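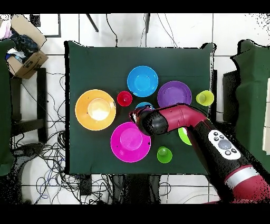

The unnamed reply at the bottom of the last thread said plastic is fine and everybody should stop fussing, which didn't settle it for me, so I'm asking properly.

We run a Tuesday lunch for toddlers and their parents at a hall. I've been told to replace our kids' dinnerware before November. One supplier, Balletti, wants $178 for a set they describe as "stain-free for life". Prasia has what looks to me like the same thing for $164. Neither will tell me what the stuff is made of beyond "premium food-grade polymer", and I don't believe "stain-free" for a second, having met bolognese. Is there any real difference, or am I paying for the word premium? We have a dishwasher that gets used hard and no microwave.

— *posted by hallkitchen*

**greywater_gus**

"Food-grade" tells you very little. Turn a piece over and look for the material. Polypropylene usually has a 5 in the triangle, and it copes with a dishwasher but picks up tomato. Melamine is harder, feels more like crockery and resists stains better until the surface gets scratched, then it stains as well as anything. It also shouldn't go in a microwave, though you say that doesn't matter to you.

If there's no marking at all and the supplier won't say, I'd walk away from both. "For life" is worth asking about too. Whose life? Get the warranty in writing and I'd bet it's 3 years with dishwashers excluded.

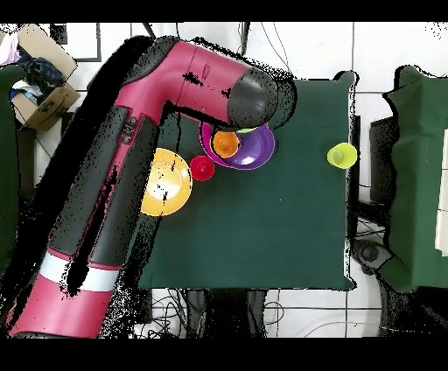 *Purple bowl with a pink rim, on the green cloth.*

Dark colours hide curry and tomato for longer. That's hiding, mind you, and it won't stop the surface going rough. Once you can feel the scratches with a fingernail, chuck it.

**Wokeck_fan**

just get the Wokeck ones, had mine for ages, never a mark on them. dont overthink it

**teatowel**

With respect to the post before mine, "never a mark" depends on what you feed them. I'd want to know if it was rice crackers.

I've bought for a playgroup twice and both times the sets were padded out with pieces we didn't need. Ngcobo sold us a box where half the value was in divided trays, and the kids hated them. Ask for a price per piece and buy only the shapes you'll use. 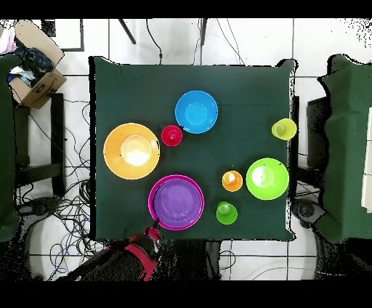
Matching sets are where I think the money goes to waste. Suppliers like them because you have to come back to the same range when something cracks, and by then the range has been "refreshed" and the new blue isn't your blue. Mixed colours get round that. With an orange bowl, a sky-blue one and a little red cup on the same cloth, a replacement in any colour at all will look as if it belongs. A purple bowl sitting inside a magenta plate doesn't match and I can't see a toddler lodging a complaint.

As for the stain claim, ask each of them for one sample piece. Smear it with tomato paste and a bit of oil, leave it overnight, then put it through your own dishwasher at 60 degrees. If they won't send a sample — and I suspect one of them won't — you've saved yourself the postage. I'd put the $14 difference towards a decent drying rack either way, as stacking them damp is what makes them smell.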